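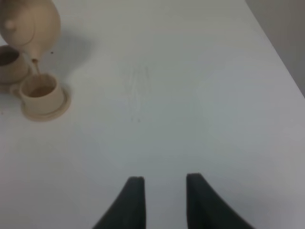 *White tabletop, plain gray wall at the far edge. The white leans gray-blue.*

8 March 2020

Started on the daylight tubes from Prallitent. The claim on the sleeve is that colors matched under them will hold up anywhere, which I don't believe of any lamp, and I'd like it written down before I get used to them.

What we want to know is narrow. Can we mix a white touch-up paint at the bench, dry it, and carry it out to a customer's trim without getting the phone call? In December we got the phone call. The Macedo job was matched under the old tubes, looked fine here, and went yellow next to the original the minute it was in a north-facing hallway. The paint hadn't changed. We had matched it under bad light and then trusted the match.

Setup:

- chips brushed out on primed card, 2 coats, overnight dry between
- 13 chips total, all "white" according to somebody's fan deck
- each judged against the same piece of old trim, held flat and touching, no gap
- window blind down for the tube readings, up and tubes off for the window readings

I did the comparisons twice with the card order shuffled. Didn't look at the first set of answers before doing the second. I should have had someone else do the shuffling, so take the repeatability with some salt.

First pass, under the new tubes: 3 chips I'd have called a match and sent out the door. Second pass, same tubes: two of those again, plus a different one I had rejected the first time. So before blaming or praising the lamp, note that my own eye isn't good enough to give the same answer twice. I suspect fatigue. After a long stretch of staring at whites everything goes a little pink.

At the window, one of the repeat matches still held. The other was plainly too green. It's the Tisomton base with the extra black in it, and I've had my doubts about that base before. Under the old tubes it looks perfect, for whatever that's worth.

The other thing I keep running into is that a big pale surface is never one color. You decide it's white, your brain paints it in evenly, and you stop looking. The tabletop in the next picture goes from a slightly olive gray along the top, through blue-green, to a faint lavender at the right. Hold a chip against one end of that and then the other and you could argue yourself into either answer.
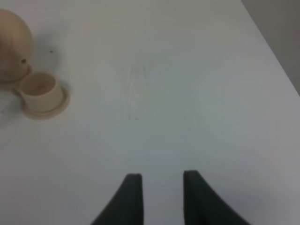
## The spec sheet

Prallitent prints a color rendering number and leaves it there. As I understand it, that number is an average over a set of test colors, and an average can hide one bad one. We don't paint averages. Nearly everything we match is a white with a pinch of yellow oxide or black in it, and a lamp can score well and still be weak right where we need it. I'd want to see the full curve. Wrote to ask for it. Not holding my breath.

Stesto's rep says their tubes are "warmer but truer." I asked what truer meant and got a brochure. Until they send a pair we can run against the same chips, that goes in the drawer.

Also unclear is how long any of this lasts. The sleeve says to let the tubes burn in before critical work and doesn't say for how long. I picked 200 hours for the retest, which is a guess and should be treated as one. 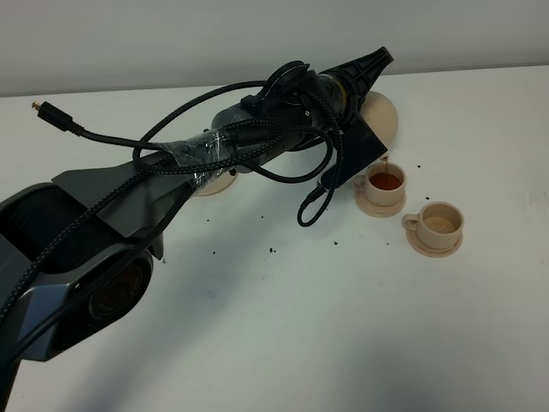

Sheen is doing more damage to our matches than I had allowed for. Two of the rejected chips may not be off in color at all; they're a notch glossier than the trim, and the extra shine reads as a cleaner, cooler white from most angles. Tilt the card and the difference goes away, tilt it back and there it is. Look at the clear tape around the cables in the shot above: where it creases you see the light and not much of what's under it, and a semi-gloss chip does a weaker version of the same thing. The wall is no help as a reference either. I'd call it off-white there and gray in the first picture. So from now on, match sheen first, and reject on sheen before anyone says a word about color.

To do:

- rerun all chips at 200 hours, someone else shuffling
- flat clear over the two glossy chips, then compare again
- no more than a short session at a time, look at something dark in between
- don't reorder the Tisomton base yet
- keep the old tubes up over the second bench so there's something to be wrong against

Haven't decided on buying the rest of the tubes. One good match at one window, in the afternoon, isn't much to spend money on. Morning light still to check.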